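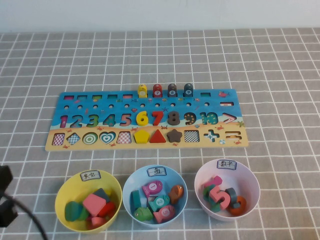
Sorting cell, puzzle board task. Bowls left to right: other, fish, numbers.

2021-11-27
Open day, demo station 3, bench notes

Setup as written up in September, with two changes. The tablecloth with the white grid stays on for public sessions. It hides the scratches on the bench and gives a quick reference when the board gets knocked. The bowls have moved from the side of the board to the front edge, so visitors can read the labels from the rope without leaning over.

Task for visitors: pick any piece from a bowl, say where it belongs, and the arm places it. Fish, numbers, and a mixed bowl for everything else. Dulo runs the motion side, Worevlow does the piece recognition, same split as on the Tristberg cell. No changes to either today apart from the grip force, see below.

Board condition. We never start from a bare board. A bare board makes the first placement look slow, and people walk off. Numerals 6, 7 and 8 seated, pentagon, triangle and star seated in the bottom row, four pegs standing along the top. The rest of the recesses are open. The patterned recesses (checkered square, ringed circle, heart) are harder for recognition than the plain ones would be, since the pattern continues into the floor of the cutout and the edge contrast is poor. Worevlow is told to ignore interior texture and fit on the outline only. With that setting on, the heart and the diamond register every time. The squares are the weak spot. More than one checkered square in the bottom row, and the outline fit alone has no way to choose between them. For the open day we let it take the nearest one and check color afterward.

Morning session
Cold start took 8 minutes, most of it homing. Calibration against the cloth grid passed on the first try. One visitor asked why the grid was not used for placement directly. Answer given: the cloth shifts, the board does not. We locate from the board corners and use the grid only as a sanity check.

Fish bowl. Fish are the hardest pick. They lie on each other at odd angles and the tails catch. Grip force was at the default and two fish slipped at the lift. Lowered approach speed to 200 mm/s and raised force one step. No slips after that, but the cycle is noticeably longer and the explanation has to fill the gap. Whoever talks at the next one should have a paragraph ready for the fish.

Numbers bowl. Better than expected. The numerals are chunky and there is usually one flat face to grab. Trouble comes when a numeral stands on edge against its neighbor – the top-down view then shows a thin bar and Worevlow reports no match. The fallback nudge (close fingers, push 3 mm, look again) cleared it each time it was called. Visitors liked the nudge more than the placement.

Mixed bowl. Blocks only. Boring to watch, very reliable. Good one to end a group on.

Cable
The gripper cable runs across the cloth at the left, toward the near corner. It did not snag on anything today, but it drags on the fabric when the arm goes to the far right slots (minus sign, equals sign) and the cloth creeps with it. Clip it up to the arm before the next public session. Mughal has the short clips, the long ones we have here are no use at this radius.

Questions from visitors worth keeping
– Does it know the numbers, or just the shapes? Shapes. The value is looked up after the match.
– Could it do the sums with the plus and equals signs? In principle yes, placement is the same. The sequence logic is not written.
– What happens if a piece is put in the wrong bowl? It gets recognized as what it is and goes to its own slot. The bowl label is for people.
– Is the arm safe for kids? Not without the rope. We said so plainly.

Afternoon session
Same settings. The light from the windows got lower and the yellow strip of the board started to wash out in the overhead view. Exposure fixed by hand, then fine. Should be locked before opening, along with white balance. Log buffer filled at 1000 entries and overwrote the first part of the morning, so the slip events above are from memory and not from file. Buffer size is a config line, no excuse for that one.

To do
Clip cable (Mughal).
Lock exposure and white balance in the startup script.
Raise log buffer.
Second feature for the checkered squares, color before distance.
Tape the cloth down at the left side.
Ask Tristberg if they still want the board after the holidays or if it stays with us.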